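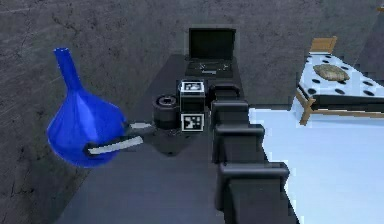

# Recording Demonstration Episodes in the Simulator

Issued 22/10/2019. Maintained by Grigoris Kalogeropoulos.

This procedure applies to all operators who record demonstrations for the Sikano learning system. Recordings are made in Rorine, the simulated environment, and stored under the Plivel archive. Operators who have not finished the September induction should record only under supervision.

A complete set for one task consists of 200 episodes. Of these, 120 are used for training and 40 are held back for evaluation. The remainder are kept in reserve and must not be opened without written approval from the program office.

## Before you begin

- Sign in with your own operator name. Shared names make it impossible to trace a fault to a session.
- Load the task sheet and read the instruction aloud once. If the wording can be understood in more than one way, return the sheet to Irfan Ngau for correction.
- Check that every view listed on the sheet is open and updating.
- Set the hand controller to its neutral position and leave it there until the scene has finished loading.

## Recording an episode

1. **Load the scene.** Use the scene number on the task sheet. Rooms are furnished differently from one scene to the next, and the same task will be recorded against several backgrounds. Do not remove or rearrange furniture to make the task easier.

2. **Check the arm and its markers.** The square black-and-white markers on the wrist must be drawn cleanly, with the white border complete wherever the face is turned to the view. If a marker flickers or shows a grey patch, reload the scene before continuing.

3. **Survey the area.** Move the arm slowly over the working area before starting the recorder. Note anything the gripper could catch on the way through: open frames with rungs, cabinet bases that project above the floor, and the corners of desks and pillars.
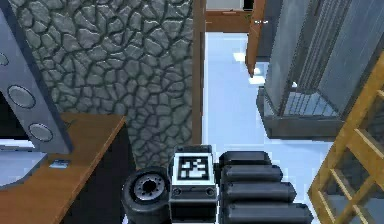

4. **Start the recorder and pause.** Hold the arm still for 2 seconds. The system uses this interval to mark the beginning of the episode.

5. **Approach and grasp.** Move at a steady pace and close the fingers once only. With rounded objects such as vases, aim for the widest part of the body and avoid the neck. A second attempt at the grasp is allowed, provided that it is labelled as a retry.

6. **Complete the task and release.** Bring the object to the target named on the sheet, open the fingers fully, and withdraw until the arm is clear of the object. Stop the recorder only after the arm has come to rest.

7. **Label the result.** Choose *success*, *retry* or *failure*. Failed episodes are saved with the rest. They do not count toward the total for the set, but they are needed for the error study and must not be deleted.

## Scenes with glass or strong light

Some scenes include windows, glazed frames and bright floors. Surfaces seen through glass are darker and less distinct than those seen directly, and a patch of light on a pale floor can be mistaken for the edge of an object. These conditions are intended, and the lighting settings are locked.

- Judge distance from at least two views before lowering the gripper beside a glazed frame.
- Where the target object overlaps a frame in one view, confirm its position in another.
- Record contact with the glass in the notes field, even if the episode was otherwise successful.
- Treat small items standing on barrels, shelves or cabinets as part of the scene unless the task sheet names them.

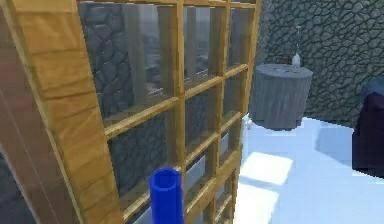 ## Closing the session

Run the Fakir checker on the session folder before signing out. It reports missing views, gaps in timing and episodes without a label. Correct any missing labels yourself. Timing gaps cannot be repaired, and the affected episodes must be recorded again under new numbers.

Once the checker reports no faults, submit the folder to the Plivel archive and enter the scene number, the task name and the number of accepted episodes in the session log. Questions about rejected folders should be sent to Irfan Ngau, quoting the session number.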